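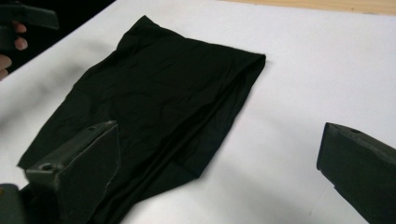
Recording a cloth folding task with the Norkitz hand-held pair
Written by Folasade Nnaji, with corrections from Jelle Coppens

This guide takes you through a first set of folding demonstrations with the Norkitz kit. It assumes both grippers are charged, paired and calibrated. If they are not, do the Kollár setup guide first.

What you need
The left and right Norkitz grippers
A plain table or board in a colour that contrasts with the cloth
One soft garment, without zips or buttons
The Vodorero recorder, version 6 or later

Step 1: Set the table
Clear everything you won't be folding. Run the cables down the outer side of each hand and keep the slack away from the cloth. If a cable drags over the fabric during a take, delete the take.

Step 2: Lay out the garment
Put it down flat, then smooth it once with your hand. Small wrinkles are fine. Don't iron between takes, as the policy needs to see ordinary creases.

Step 3: Start position
Bring one gripper to each side of the garment with the jaws open and facing inwards. 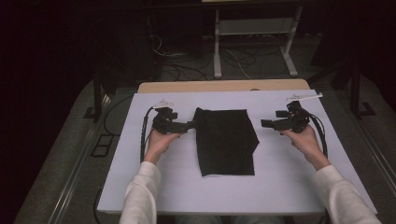 Hold still for 2 seconds after the recorder beeps. Keep your wrists low and your sleeves clear of the jaws. Work slower than you would by hand, especially in the last part of the approach, and don't let the two grippers knock together. Our first batch had to be thrown out for exactly that.

Step 4: Pinch and lift
Close the jaws on a single ridge of cloth. Squeeze the trigger until the fabric holds, then stop. Squeezing harder bends the linkage and the width reading drifts. Thin knits slip more than cotton, so take a slightly deeper pinch with them. 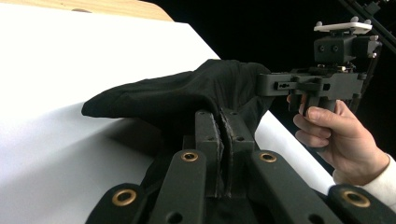 Step 5: Fold and release
Carry the pinched part across, lower it, and open the jaws fully before you pull back. If the cloth sticks to a finger, put it down again and release a second time. Leave the correction in the recording.

Step 6: Repeat
Do 50 takes per garment. Kristof Leemans got usable results from 32 on a tea towel, but clothing needs more. Turn the garment a little each time.

Is the kit worth buying?
For folding, yes. The grip is comfortable for an hour or so and the fingers are easy to swap. The cables are the weak point. The Jetitz pair is lighter, but we found its trigger too stiff for thin cloth.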